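Gallery: marker tracking with the wrist camera

On this page we collect pictures and notes from our work on the Zimix tracking software. Zimix takes the video of a small camera at the wrist of the arm, looks for square markers, and gives their position to the motion planner. The planner is called Gazi and it is older than the rest of our code. Between the two there is a thin layer of messages, which we rewrote in August.

The gallery is kept by Sandamali Amarasinghe at Grosteck. She wrote most of the detection part and she is also the right person for corrections of the text. Please tell her if a number on this page does not agree with your own test.

Some words about how we work. We do not use the depth data near the gripper. In the last centimetres before a grasp the planner gets only the marker pose, so a mistake of the detector becomes directly a mistake of the fingers. For this reason we look at many close views by eye, also when the log says that everything is fine.

1. Close view, marker on a white block

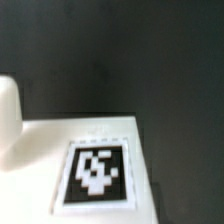
Marker seen at an angle, with one gripper finger at the left and its shadow on the white top surface. The finger is out of focus and the cell edges are a little soft. The background is dark, so the rear edge of the block gives a much stronger line than the shadow does.

2. Notes on the detector

The first version used one threshold for the whole picture. It was quick, but a shadow on a light surface could join with the black field of a marker, and then the outline had five or six corners and was thrown away. The present version calculates the threshold in small windows. The window size is 18 pixels at the moment. With 11 we found more corners, but also many false squares.

After the corners are found, each one is moved to a better place with a line fit along the two sides. We fit only the outer sides of the black field. The inner cells are used to read the code and to decide which way is up, and they have no influence on the pose.

3. Notes on the pose

A flat square seen from near has two possible solutions for its tilt. When both have nearly the same error, Zimix keeps the one that is closer to the arm position from the joint sensors. Before this change the pose could jump between two values, and Gazi answered each jump with a new path. It was not dangerous at low speed – but it was not nice to watch.

4. Notes on the test set

Our test set for close views has 700 pictures. In 205 of them the marker has soft edges or is partly in shadow, and we report these separately. If you change the detector, please run both groups and put the two results in the same message. The script is in the tools folder under the name Prenmont, together with a short text about the settings.

Still open

The line fit takes too long when many candidates are in view. Sandamali is trying to sort the candidates by size first, so that the planner gets the nearest marker early and the others can come one cycle later. The message layer must be changed a little for this, and the new format is not decided yet.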